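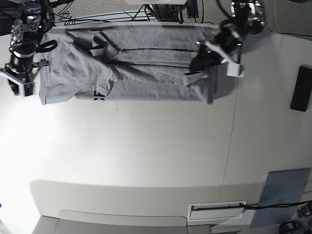 Fig. 1. Gray T-shirt on a white table, partly folded in long bands. Note the bulge in the lower band.

Textile Care and Storage, Handout 4
Folding: what it does, and what people say it does
Notes by Drahomíra Lukáč. Bring this to the practical along with one T-shirt of your own, clean, not ironed.

1. Why spend a session on this

You will have read that the right fold saves space, prevents creases, makes clothes last longer and calms the mind. I can find decent support for the first claim under certain conditions. The second is half true. The third depends mostly on what you do with the garment at the other end, in the washer. I leave the fourth to other departments.

The reading for this week is the chapter from the Navarro manual, which recommends one fold for every knit top in the house. Read it with a pencil. Wherever it says "always," write down a garment you own that would make trouble for the rule.

2. Terms

Body: the tube of the shirt, without sleeves.
Band: a long strip made by folding the body parallel to its length.
Return: a sleeve turned inward so it lies on the body.
Bulge: cloth trapped inside a band with nowhere to go.
Packet: the finished fold, whatever its shape.

The manual uses "panel" for both band and packet, sometimes in the same paragraph. We won't.

3. The band fold

Lay the shirt out lengthwise. Smooth from the middle outward. Bring one side in along a straight line from shoulder to hem and turn the sleeve back on itself. Do the same on the other side. You now have a strip. Fold it across, once or twice, depending on the drawer.

It sounds simple and it is simple, with a stiff new shirt. A washed jersey shirt behaves differently. The cloth stretches under the hand, and more in one direction than the other, so the edge you thought was straight goes off at a slant by the time you reach the hem.

Fig. 1 is a useful one to argue over. The creases run the length of the shirt and the outline is close to a rectangle, so at a glance the fold is going well. Then look at the lower band, with its soft wrinkles and diagonal folds. Diagonals in a knit generally mean that the two layers don't agree about which way is straight. The two ends don't match either: squared off on the right, bunched at the shoulder area on the left. Would you carry on from there, or open it up? Stavros Đorđević, who teaches the other section, would carry on. I would open it. We have not settled this and you are welcome to take sides.

A smaller point from the same figure: there is a bit of black print showing near the bottom edge. The manual says to fold with the print outward "for identification." Fine if you own many gray shirts. But a thick print doesn't bend like the cloth around it, and a crease pressed through it for months does it no good. Put the fold beside the print where you can.

4. Does it save space?

The Jundesow leaflet claims that a drawer holds 36 shirts folded upright against 29 stacked flat. It doesn't give the size of the drawer, the weight of the shirts, or how hard anybody pushed. An upright row can be squeezed from the side and a flat stack can be squeezed from the top, and whoever does the squeezing decides the result. Treat the figures as advertising until you have done it yourself.

What upright storage does give you is sight of every shirt at once. That is a real benefit and a different one. Please keep the two apart in your written answers, as last year's group mostly did not.

5. Does it prevent creases?

It moves them. Any fold makes a crease at the fold. A good one puts creases where they are least noticed and keeps stray ones out of the middle of the chest. Bulges are the worst offenders, as the trapped cloth gets pressed flat by whatever is stored on top, in no particular direction.

Cotton holds a crease more stubbornly than most polyester blends. Check your label before the practical and write down the fiber content. "100 percent cotton" on one shirt and a blend on the next will give you different results from the same pair of hands.

6. Boards, clips and other purchases

The Eltska board is a hinged plastic sheet. We have two in the cupboard. It makes packets of equal width, which looks good on a shelf. It does nothing about a shirt laid on it crooked, and I have seen very neat crooked packets. The Cinddale clips I would leave in the shop.

7. Practical

Fold your shirt three times by the band method, opening it fully each time. After each fold, measure the width of the packet at both ends and write down the difference. Then swap shirts with a neighbor and do it again.

Leave one packet under a heavy book until the end of the session. Open it and sketch where the creases fell. Mark any that don't match a fold you meant to make.

Write up in no more than 500 words. Say what you measured before you say what you think. If your three folds differ more from each other than from your neighbor's, say that too, and be careful about recommending a method on the strength of them.

Scissors, pins and steamers stay in the cupboard this week.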